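Robotics club, January meeting
Minutes

Start 4.15 pm. Twelve members present, which the chair noted was better than the turnout for tidying up.

1. Minutes of the last meeting
Agreed, with one correction. The line saying the arm "can now set a table" should read "has been asked to set a table".

2. Letaline challenge
The software group reported 39 practice runs since the last meeting and called the results encouraging. Asked what counted as a good run, they said any run where the gripper reached the object. The secretary asked whether reaching it and picking it up were the same thing. They are not, and the log does not separate them. The group will go back through the log and mark lifts, drops and misses in their own columns. Until then no success rate goes on the poster.

A member pointed out that most of the practice runs used the same few objects in the same places. The group said the challenge rules allow this. The chair said the judges might still move a bowl.

3. Hosari software
The trial version runs out before the competition. The full licence is £852, and we do not have £852. The supplier's leaflet says it "learns any kitchen in minutes". Several members would like to see the kitchen. Agreed to carry on with our own code and look at Hosari again if the price drops.

4. Entry name
Koutsoukos and Varkico were both put forward. Varkico won by four votes. It was asked whether this had been a good use of ten minutes. No answer is recorded.

5. See-through objects
Long discussion. The proposal is to add clear and coloured containers to the practice set. In favour: the challenge list includes them. Against: we have yet to show that the arm copes with solid ones.
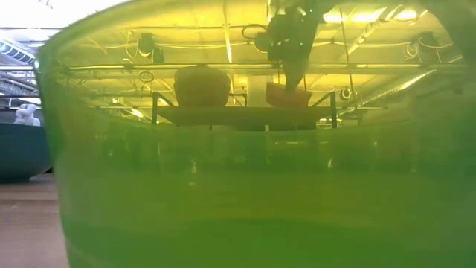
The vision group believes tinted walls will confuse the colour matching, as anything behind them changes shade. They have not tested this and were asked to do so before writing any code to fix it. A short test was agreed, with the same objects viewed with and without a coloured container in the way. Results to be brought as numbers, please, including the bad ones.

6. Any other business
The charger for the spare laptop is missing again.
A request to film a promotional video was put off until item 2 is settled.
The parents' evening demonstration will go ahead, with a person standing by the stop button throughout.

Closed 5.25 pm. Next meeting same room, log to be circulated beforehand.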